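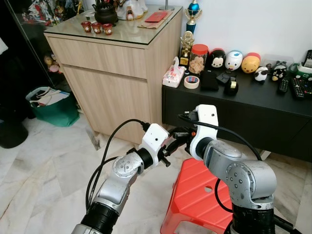 How long can an opened bottle of sauce stay on the dispensing rack?

Up to 24 days if the rack is kept below room temperature, and less if the label on the bottle gives a shorter time. Write the opening date on the cap before loading.

4.2 Loading the Zulta Condiment Rack

The rack accepts glass and plastic bottles up to 285 ml. Thick sauces such as ketchup need the wide nozzle. Soy sauce, vinegar and thin pepper sauces use the narrow nozzle.

1. Set the selector to HOLD.
2. Remove the original cap and any foil seal.
3. Wipe the bottle neck.
4. Screw on the nozzle until the collar clicks. Do not use tools.
5. Turn the bottle over and lower it into the slot, label facing out.
6. Set the selector to SERVE and press the lever 2 times to fill the nozzle. Discard this portion.

Note: Bottles with a neck liner must be loaded with the Jokell adapter (sold separately). Leave the liner in place.

Caution: Do not load oil-based dressings. Oil softens the collar gasket and the slot will leak.

4.3 Nozzle Replacement

Replace each nozzle after 2,000 servings or when it drips at HOLD. The counter is on the underside of the base. Reset it with the recessed button after fitting the new part.

Wash nozzles by hand in warm water. Dishwasher heat warps the wide type.

Replacement nozzles are ordered through Sellgate, parts desk, attention Bautista Ocampo. State the nozzle width and the rack serial number.

Revised 2025-08-26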